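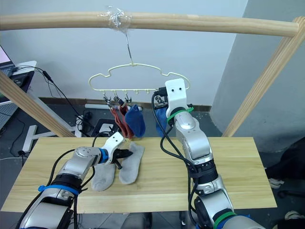
Maham Abbasi wants to know how a movie can get a score of 97 percent when her whole family thought it was just okay. She says they watched Tindau together and nobody laughed much, and now she wonders if the people who write reviews saw a different movie.

Home Movies Books Music Ask Us Grown-Ups

They saw the same movie. The answer has to do with how the score is made.

What is a movie review?

A review is a piece of writing in which someone tells you what they thought of a movie. The writer is called a critic. A critic usually sees the movie before it opens in theaters, takes notes in the dark, and then goes home and writes.

A good review tells you a little of the story, but it doesn't give away the ending. It talks about the acting, the music, the jokes, and how the movie looks. Then it tells you what the critic thought, and why. The "why" matters most. If a critic says a movie is scary, and you like scary movies, that review might make you want to go. 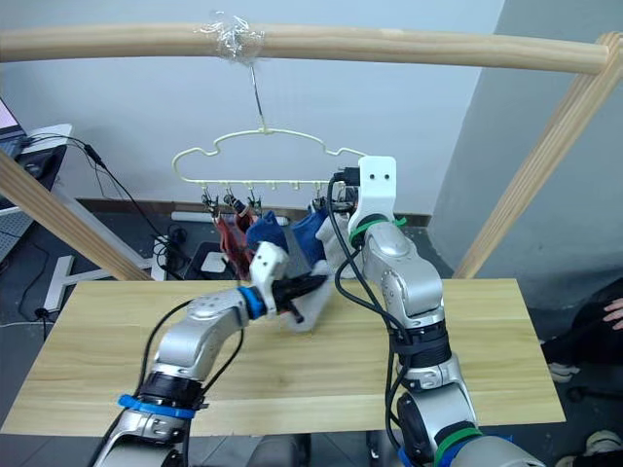
Where does the score come from?

Some websites collect reviews from lots of critics and turn them into one number. Let's say our website is called Dreltell. The people at Dreltell read each review and sort it into one of 2 piles. One pile is for critics who liked the movie. The other is for critics who didn't.

Then they do some math. If 100 critics reviewed the movie and 97 of them liked it, the score is 97 percent.

Look at what got left out, though. A critic who loved the movie goes in the "liked it" pile. A critic who thought it was pretty good goes in the very same pile. So a movie that everyone thinks is pretty good can get a huge score, even if it is no one's favorite.

It works the other way too. A strange movie that half the critics adore and half can't stand will get 50 percent. You might be in the half that adores it.

Stars are different

Many critics also give stars. Often 4 stars is the most a movie can get, but some places go up to five, so check before you decide that 4 is perfect. Stars tell you how much one person liked the movie. The percent tells you how many people liked it at all.

Try both ways at home. Ask four people to give the same movie some stars. Suppose they all give it three out of four. Every one of them liked it, so the pile score is 100 percent. The average is still only three stars.

What about regular people?

Lots of sites let anyone vote, and that gives you a second number. It might come from 1,000 people or many more. These voters picked the movie themselves, often because they already thought they would enjoy it. Critics see many movies because it is their job, including ones they would never have picked.

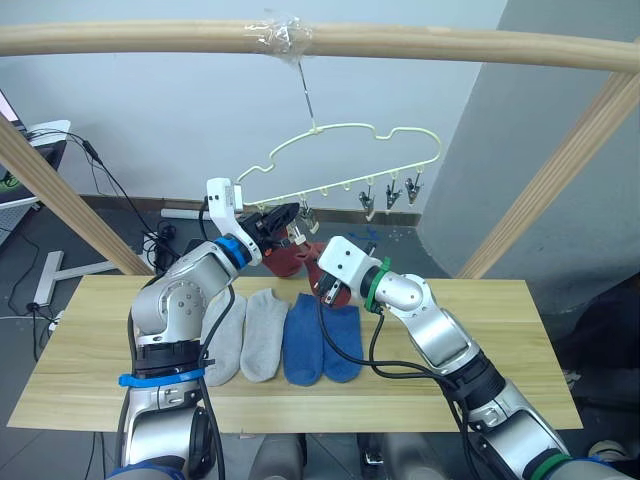
That is one reason the two numbers don't always match. Another is that critics have seen a lot of movies. If you have watched ten stories about a lost dog, the next one has to work harder to surprise you. If you have never seen one, it may be wonderful.

Can a review be wrong?

The facts in it can be wrong. If a critic says Nistel is a cartoon and it has real actors, that is a mistake and should be fixed. An opinion is harder to call wrong. You can disagree with it – and you should say why, the same way the critic did.

Words to know

Critic: a person who reviews movies, books, or other things.
Opinion: what somebody thinks or feels about something.
Spoiler: a detail that gives away a surprise in the story.
Average: add up all the numbers, then divide by how many numbers there are.

Written by Shazia Satti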